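Home | Shows | Forums | Support | My Account

Support log: Derora episodes playing out of order on Pilell app
3 min read

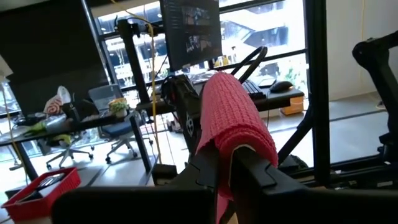
Ticket opened Thursday by Kevser Sezer. Customer watches Derora on the Pilell living room app. After the September update, season 3 plays the finale right after the opener, so she had the ending spoiled. She had already turned autoplay off and on again, with no change. She also asked why the pink waffle-knit cloth no longer shows up as her profile picture. The knit picture is still in the picture list under Profile, on the second page, and she can pick it again from there. That part is closed. The rest of this ticket is about the episode order only.

Steps tried with customer:
- Signed out and back in on the TV. No change.
- Removed Derora from Continue Watching. The show came back in the row with the finale marked as next.
- Played the same season on a phone. Order was correct.
- Cleared the app cache. Correct for one episode, then wrong again.

Update, Yu-na Yoon, 4:15 p.m.
I can reproduce this on a test account. The TV app sorts by the date the file was last replaced. The phone app sorts by episode number. The finale was replaced in September to fix the subtitle timing, and the sort went wrong after that. Irside has the same problem in season 1, where the Christmas special now plays second. Shows with no replaced files look fine.

We have 467 reports under this issue, and 32 of them are for Irside. Please attach new ones here instead of opening separate tickets.

Workaround sent to customer:
1. Open the show page, not the Continue Watching row.
2. Go to Episodes and choose the season.
3. Start the next episode by hand when the credits begin.
4. Leave autoplay off until the fix is out.

Customer replied that this works, but she has to find the remote every time. She asked if the recap clips can be hidden too, as the one before episode 2 shows a scene from the finale. They use the same sort. I added the recap clips to the bug.

Update, Yu-na Yoon, 6:40 p.m.
Fix is with the Srivastava team, who handle the episode lists. It goes to roughly 1000 accounts first. Customer's account has been added to that group. She will need to restart the app once to get it.

Status: waiting on fix
Owner: Yu-na Yoon

We use cookies to remember your settings. Accept | Manage choices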